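4.2 Recording with two hand-held grippers

In the April trials we used one gripper, and many two-handed tasks could not be shown. For the second round we worked with a pair, and each recording came from one operator at the Temdale lab. We collected 284 demonstrations in 22 sessions. 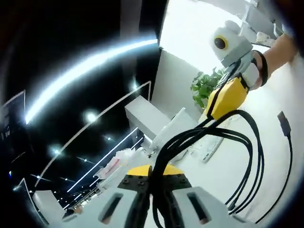

Figure 6. The two hand-held grippers and their black cables, seen from the camera on one of them.

The cables were our main difficulty. When the operator crossed the hands, a cable could pull on the gripper and change the path – we removed such recordings before training. The policy trained on the rest did better on the folding task than the April policy, but on pouring we found no clear difference.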